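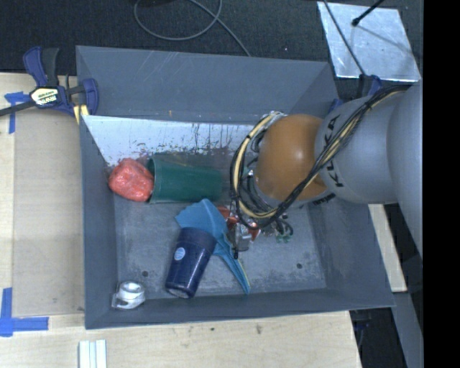 Gray bin on a pale wooden tabletop

The Fustalham Stacking Tub, 40 Quart

From the Nolel kitchen and garden range
In stock, ships flat on its base with the lid tucked inside

We have been selling tubs for a good long while now, and if you had told me when we opened the Skerkgate shop that a plain tub would be the thing people drive across the county for, I would have laughed and gone back to pricing teapots. But so it goes! The Fustalham is our workhorse. People buy one for the potatoes, and by the time August comes they are back for another because the first one has been taken over by somebody's muddy boots.

It holds 40 quarts, and the sides lean in a little toward the bottom so that empty tubs nest together (a stack of them takes up hardly any more floor than a single one). With the lid on, they stack the other way too, one standing on top of another, and the rim has a lip all the way around so the upper one sits down into place and stays put when you brush past it with a basket on your hip.

What it is made of

The tub is polypropylene, thick in the walls and thicker again at the corners, which is where the old model used to give up. We dropped that one two years back. If you still have one of the old ones, the new lids will not fit it, I'm sorry to say, but we do keep a small box of old lids behind the counter and you are welcome to call and ask.

The handles are molded in, with a rounded underside. Siiri Lepik, who did the drawings for this version, went through more handle shapes than I care to remember, and the one we kept is the one that didn't leave a red line across my fingers after carrying a full load of wet sand up the back steps. It was worth the wait, though I did complain at the time.

Size and weight

Capacity: 40 quarts
Empty weight: 4 pounds, lid included
Outside length at the rim: 24 inches
Outside width at the rim: 16 inches
Height without lid: 14 inches
Stacks with lids on: up to 3 high when full
Color: gray

What folks use it for

Root vegetables, first of all. Put down a layer of damp sand, then a layer of carrots not touching each other, then more sand, and carry on until you reach the top. Leave the lid resting loosely, as carrots like to breathe a bit. Serpil Kurtuluş, who runs our Saturday-style preserving classes (she holds them whenever she pleases, but the name stuck), keeps her beets the same way and brings them out well into spring, and they are sweet as anything.

It also makes a very good washing-up tub for a big family dinner, a brining tub for a turkey if you line it with a food-grade bag, a place to soak seed trays, and a bath for a small and patient dog. Compost scraps do fine in it for a day or so. I would not leave them longer in warm weather, lid or no lid, unless you live alone and have a poor sense of smell.

Please do not use it for hot ashes or for anything straight off the stove. It will soften, and the warranty does not stretch to that. Gasoline and paint thinner are out as well.

Keeping it nice

Warm water, dish soap and a soft brush will see to most things. Beet and berry stains come off better if you rub them with a paste of baking soda and leave it an hour before rinsing. Scratches are a fact of life with any tub that gets used, and they don't hurt the strength of it at all, but please skip the steel wool, which roughs up the surface and gives dirt somewhere to hide. Dry it before you put the lid on for storage.

If you keep yours outdoors, turn it upside down over the winter so it doesn't fill with rain and freeze. A solid block of ice is a hard thing on a corner.

Lids, dividers and the rolling base

One lid comes with every tub. Spare lids are sold singly. The divider set has 2 panels that drop into the grooves along the long sides, so you can keep the onions away from the potatoes, and they lift out for washing. The Oral rolling base (named after the street our first workshop stood on, before you ask) has four casters and a brake on 2 of them, and it takes a full tub without grumbling.

Item numbers for phone orders:
Tub with lid: 113
Spare lid: 113-L
Divider set: 113-D
Oral rolling base: 113-R

Delivery and returns

Tubs go out within 2 working days. Order three or more and we nest them into one carton, which brings the shipping down nicely. If you change your mind, send it back clean within 14 days and we will refund what you paid for it. If it arrives cracked, call us before you do anything else and keep the carton, as the carrier sometimes wants a look at it.

Pickup at Skerkgate is free. Come around to the side door and ring the bell, and give us a minute, the storeroom is a long way from the front and one of us will be down at the far end of it.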